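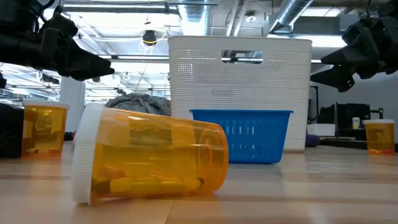
One reader from Ambaye asks whether paper lanterns need the full check each year. They do, and it's a fun job!

## Lantern garland check, November

- [x] Cord, 3 strands — no fraying, lovely colour still
- [x] Hooks, 8 — all tight
- [ ] Kutuvar clip — springy, but replace 2
- [x] Tassels — brushed out and gorgeous 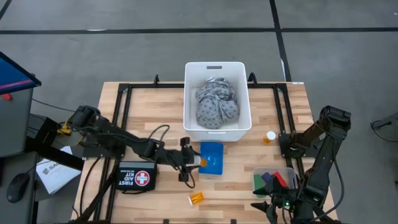 *Photo: Jiltton Decorations, Vuvinwood*

Comment: keep garlands well away from candles. Lot 323 passed with bright colours all through!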